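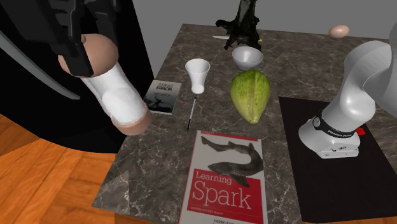
Muss ich dafür wirklich jede Bewegung selbst vormachen, kam als Rückfrage zur ersten Fassung, oder reicht es, wenn ich Kesis Start und Ziel angebe? Für das Abspielen eines fertigen Ablaufs reicht es. Zum Lernen braucht Kesis aber den ganzen Weg, also wie ihr anfahrt, wann ihr zugreift und wie ihr wieder loslasst. Darum geht es in diesem Abschnitt, und ich schreibe ihn so auf, wie ich es am Rechner selber mache.

4.3 Greifen und Absetzen per Fernsteuerung vormachen

Ihr braucht die virtuelle Küche mit der Marmorplatte, den Franka-Arm und einen angemeldeten Ralo-Handgriff. Wer den Handgriff noch nicht gekoppelt hat, blättert bitte kurz zurück zu 4.1.

1. Küche laden und warten, bis der Arm in Grundstellung steht. Beim ersten Mal dauert das, bei mir lief der Balken gemütliche 28 Sekunden.

2. Im Menü »Vormachen« die Aufgabe anlegen. Nehmt einen Namen, den ihr im Februar auch noch versteht (ich habe einen ganzen Ordner mit »test_neu_neu«, bitte nicht nachmachen!).

3. Zielgegenstand anklicken. Auf der Platte liegt einiges herum, Bücher, Stift, Becher, Schale, und der Klick landet gern mal auf dem Nachbarn. Also vergrößern und noch mal in die Namenszeile schauen.

4. Totmanntaste am Ralo halbe Tiefe drücken und halten. Erst jetzt folgt der Greifer eurer Hand.

5. Greifer senkrecht von oben anfahren, über dem Gegenstand kurz stehen bleiben, dann gerade absenken. Ich zähle dabei leise bis zwei – klingt albern, macht die Aufnahmen aber viel gleichmäßiger.

6. Finger mit dem Zeigefingerhebel schließen. Die Kraftanzeige darf bis 2000 gehen, bei 3000 bricht Kesis die Aufnahme ab und verwirft sie.

7. Anheben, zum Ziel fahren, absetzen, Finger öffnen, wieder gerade nach oben weg. Dann die Totmanntaste loslassen und mit »Behalten« oder »Verwerfen« bestätigen.

Achtung: Lasst ihr die Taste mitten in der Bewegung los, bleibt der Arm sofort stehen, die Aufnahme läuft aber weiter. So eine Pause lernt Kesis brav mit. Lieber verwerfen und neu anfangen.

Hinweis: Längliche Sachen kippen zwischen den Fingern leicht zur Seite. Ein bisschen Schräglage ist in Ordnung, nur müsst ihr sie beim Absetzen mit dem Handgelenk wieder ausgleichen.

4.4 Ansicht wechseln und neu ansetzen

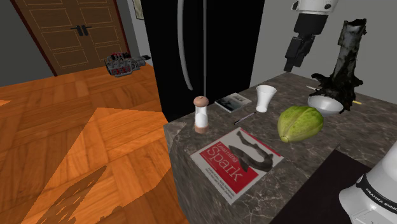 Bei mir sieht von vorn alles prima aus und dann greife ich trotzdem daneben, stand in einer Zuschrift aus der Piltolby-Gruppe. Das kenne ich gut, von vorn lässt sich die Tiefe einfach schlecht schätzen. Schaltet deshalb vor dem Absenken einmal um:

1. Greifer über der Platte anhalten, Finger offen.

2. Mit der Daumentaste zur zweiten Ansicht wechseln. Der Arm bewegt sich dabei nicht, auch wenn ihr die Hand verrutscht.

3. Abstand nach vorn und hinten korrigieren, zurückschalten, absenken.

Für eine Aufgabe dieser Art nehme ich etwa 600 Durchgänge auf, verteilt auf mehrere Tage. Gespeichert wird im Ordner »Westerberg« auf dem Projektlaufwerk. Die verworfenen Durchgänge landen im Unterordner »Rest« und dürfen gelöscht werden, sobald das Training angelaufen ist.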